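Packaging and Price, Session 8: Does the wrapper sell the snack?

Most textbooks will tell you that foil and gold print make people pay more. Read the small print before you repeat it in an essay. The study handed out in April (Tanness packets, 600 shoppers, one shop) asked people what they would pay. It did not watch them pay it. Those are different questions, and the authors slide from one to the other on page 17.

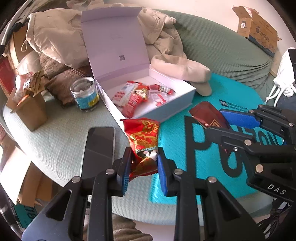 Fig. 1. Snack packet in red and gold with a dragon pattern.

Red and gold are said to mean "festive" or "special". Perhaps. They are also very common on cheap sweets, so ask what the colour is being compared with. The Komix trial had no plain packet at all, which makes its headline claim hard to take seriously.

Then there is size. A single-serve packet nearly always costs more per gram, and sellers call this convenience.

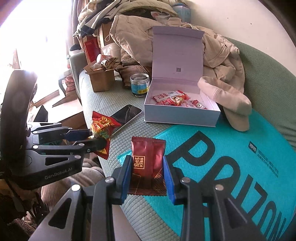 Cabrera and Jerine are the two brands in your reading that dropped the small size. Sales fell at one and rose at the other. The chapter explains both results with the same theory, and I would like you to be bothered by that.

For next time: read to page 77. Bring one claim about packaging you believed before this course, and say what evidence would change your mind -- a survey alone won't do.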